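The bins at Ferness come up to hip height, and the woman who runs the sorting floor has a habit of leaning on the edge of one while she talks. She has been here for eleven years. She started on one morning a week, bagging soft toys, and now looks after everything that comes in through the back roller door and isn't clothing, books or furniture.

"They call it bric-a-brac on the sign," she says. "We just call it smalls. If it fits in a bin and it isn't a shirt, it's mine."

Ferness is a reuse centre on the edge of an industrial estate, between a tile warehouse and a place that rewinds electric motors. The shop is at the front. Behind it is a long shed with a concrete floor, a row of benches down one side and the metal bins down the other. Donations arrive by car from eight in the morning, and by truck from the two council drop-off points, Okgate and Catacutan, after lunch. In July, which she says was an ordinary month, the centre took in 394 tubs of smalls. The tubs are the grey-lidded sort that people store Christmas decorations in, and they are weighed at the door before anyone opens them.

She would not have chosen the metal bins herself. They came second-hand from Favetti, a pressing works that was closing one of its sheds, and the centre took them because they were free and the old timber ones had gone soft at the bottom. They are folded sheet metal with sloping sides, and they are loud.

"The first week I had a headache every day. You drop a saucepan lid in one and everybody in the building knows. But you can hose them. The timber ones, you'd get a leaking shampoo bottle and that was it, that bin smelled of coconut until it went to the tip."

The slope took some getting used to as well. Small things slide down to the middle, which she likes, and balls roll around, which she doesn't. The floors of the bins are scratched all over from years of being scraped out by hand, and she no longer bothers trying to polish them. What she does insist on is that a bin is brushed out when it is emptied, before the next tub goes in. Beads and doll shoes get into the corners and end up in somebody's bag of cutlery.

Her method is simple enough that she teaches it in about ten minutes. A tub is tipped in, but only half of it. Anything sharp or broken comes out first, with gloves on. After that the sorter goes through by what a thing is, and leaves the question of what it is worth to the pricing bench.

"New people want to price as they go. They pick up a jug and they stand there with it. Is it old, is it nice, would my sister like it. I tell them it's a jug. Jugs go there. Someone else will worry about it."

The toys are the largest part of the work and the part she talks about most. They hardly ever come in on their own. Families clear out a playroom or a kitchen drawer in one go, and by the time the tub is lifted out of the boot the two have mixed. She thinks this is partly how children play. A cup is a boat, a brush is a broom for the farm, and both of them end up in the toy box and stay there for years.
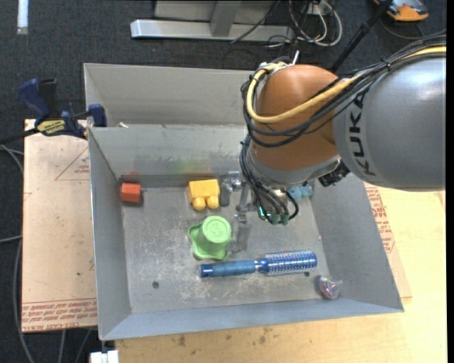 A yellow building block will usually find a home on the same day, she says. Blocks go into a crate under the second bench, any brand, any colour, and once the crate is full someone splits it by make and bags it by weight. The big blocks for toddlers are kept apart from the small ones. Plain wooden blocks go in a different crate again, and she is strict about chewed ones.

"If it's been chewed by a kid, we can wash it. If it's been chewed by a dog it goes. You can tell. The dog takes the corners off."

Cups are harder. A plastic cup can be from a picnic set, a tea set or the bathroom, and there is no rule that covers all of them. Small ones go with the play kitchens, full-size ones with the picnic things, and anything cloudy or cracked is recycled. Brushes she treats case by case. A clean dish brush or a pastry brush can be sold, but hairbrushes and toothbrushes never are, even in the packet, unless the packet is sealed.

Incomplete sets have their own shelf, along the wall by the sink. It holds puzzles short of a piece, tea sets short of a saucer and a marble run that has been waiting since last winter for its bottom half. Things stay there for six weeks. It is surprising, she says, how often the rest of a set turns up, generally because the family had two tubs and brought the second one a fortnight later.

I asked what happens after six weeks. She looked a little guilty and said that it depended. The marble run is well over its time. A local kindergarten takes loose animals, wheels and anything stackable for its craft table, and came for 194 pieces last term, which the teacher wanted listed for her own records. Odd game counters go in a jar on the shop counter, where people buy them by the handful to replace lost ones.

Over the past financial year the smalls section put 3,585 bags and single items on the shop floor. She keeps that number on a sheet of paper taped inside her locker, with the figures for the years before it. She is less interested in the total than in how much had to be thrown out, a figure that has been dropping slowly. Most of the waste is things with flat batteries that have leaked, followed by plastic that has spent too long in the sun.

"Take the batteries out. If people did one thing, I'd ask for that. It's a beautiful toy, it's had one owner, and you open the little door and it's all green fur in there."

She has other requests. Jigsaws should be taped shut with paper tape, as clear tape takes the picture off the box. Knives should be wrapped and marked. She would prefer several light tubs to one heavy one, and she would prefer that the tub was left with the donation, since the centre never has enough of them. She does not mind dust. She does mind sand, which has twice blocked the floor drain.

The afternoon truck from Okgate came in while we were talking, and she went over to meet it. It carried fewer tubs than she expected. She opened the first one on the tailgate, moved a colander aside, and said it was a kitchen. The second was a kitchen as well. The third had a skipping rope through the handles and she sent that one to the far bin without opening it.

Back at the bench she said that she had tried to bring the same system home and that it hadn't lasted. She has three grandchildren and a low cupboard in the hall with baskets in it, one for blocks, one for animals, one for cars. The baskets were labelled with drawings.

"The blocks basket has a potato masher in it at the moment," she said. "I've left it. They're using it for something."

The centre has asked her to write the method down so that the Catacutan site can start doing its own first sort. She has a page and a half so far and is stuck on the section about cups. There are also 289 jigsaws in the side room, donated together by one household, and each of them has to be made up on a table before it can be sold as complete. She has people taking them home five at a time. She has done four herself, all of them lighthouses, and one had a piece missing from the sky.

Smalls are accepted at the Ferness roller door from eight in the morning until three in the afternoon. The bell is on the left side, and it needs to be held down for a second or two.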